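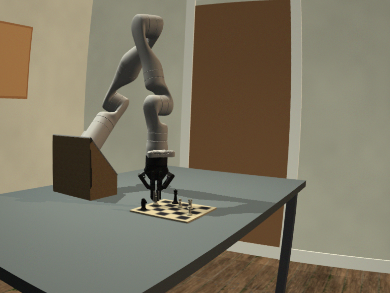
Plidport Library Opens Winter Games Season With Longer Hours and a Bigger Lending Shelf

PLIDPORT, 18th November – The Plidport Public Library will extend its evening hours and add 96 board games to its lending collection for the winter season, the library announced today. The new hours begin the Monday after Thanksgiving and run through the end of March.

Under the winter schedule, the main library on Tesar Street will stay open until 9 p.m. Monday through Thursday. Friday and weekend hours do not change. The Zustireck branch will stay open until 8 p.m. on Tuesdays and Thursdays and will keep its regular hours the rest of the week.

The added games bring the lending collection to 226 titles. Most are for two to four players. The new purchases include chess and checkers sets, word games, cooperative games for families, card games with large-print decks, and a small group of strategy games for adults that run longer than two hours. Games in Spanish and French are shelved with the rest of the collection and marked with a green label on the spine.

Any resident with a Plidport library card can borrow up to two games at a time for three weeks. Games can be renewed once if there is no hold on them. They can be reserved through the online catalog or by phone and picked up at either location. The library asks that games be returned to the desk during open hours and not placed in the outside book drop, where boxes have been crushed in the past.

Borrowers are not charged for a single missing piece. If a game comes back without enough pieces to be played, the replacement cost is added to the card, up to a limit of $20. Pieces found later can be brought in at any time and the charge will be removed.

The library began lending games three years ago with a shelf of donated titles near the children's desk. Borrowing has grown each year. In October, cardholders checked out games 731 times across both locations, the highest monthly figure since lending began. Families with school-age children make up the largest share of borrowers, followed by adults over 60.

Weekly game nights will also return. The main library will host an open game night every Wednesday from 6 to 8:45 p.m. in the Abubakar Room on the second floor. The room seats 64. No sign-up is needed, and players may bring their own games or use the ones kept in the room. Children under 12 must come with an adult.

A beginners' chess hour will be held before game night, from 5 to 6 p.m., in the same room. It is open to all ages and covers how the pieces move, basic openings and simple endgames. Players who already know the rules are welcome to come and practice. Sets and score sheets are provided.

The Zustireck branch will hold a quieter afternoon session on Thursdays from 2 to 4 p.m., with cards, dominoes and cribbage. Coffee and tea will be available. The branch has step-free access from the parking lot – the front entrance remains closed for sidewalk repairs until January.

Funding for the new games came from the library's fall book sale and from a grant in the city's parks and recreation budget. The longer hours are paid for out of the library's operating budget and were approved as part of this year's staffing plan. The library will review attendance in April before deciding whether to keep any of the later closing times.

Donations of used games are accepted at the main library only. Games should be complete and in their original boxes. The library cannot take electronic games, puzzles over 1,000 pieces or anything with missing instructions. Donated games that are not added to the collection will be put in the spring sale.

Both locations will be closed on Thanksgiving Day and the Friday after, and will close at 1 p.m. on Christmas Eve. There will be no game night during the last week of December.

About the Plidport Public Library

The Plidport Public Library serves residents of Plidport and Zustireck through two locations and a homebound delivery service. Library cards are free to anyone who lives, works or attends school in the city.

Media contact: Plidport Public Library, Communications Office, Tesar Street, Plidport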